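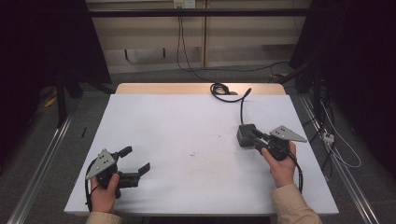

Joubert, Wednesday, September 15, 2021

ladik_lou
Need opinions on the white top. It stops short at the far end so there's a strip of tan wood showing, and there are a few dark specks near the middle. Do I trim the strip to match or leave it? I've got 4 litres of Poltis white in the shed.

Anel Baloyi
Leave it! I like the two-tone edge, and that pale, slightly lavender white goes nicely with the beige wall panels. Try bicarb on the specks first.

grumblebench
Disagree, sorry. A strip like that drives me batty – crumbs collect right along the join. I covered mine end to end and it's been fine for five years.

ladik_lou
My worry is the colour won't match if I do the strip separately.

Anel Baloyi
It won't. Been there, two coats and still looked grey.

grumblebench
Then do the whole top. Also I'd clip those black cables along the bottom of the wall while you're at it, mine catch the vacuum every time.

ladik_lou
Bicarb tonight, will report back.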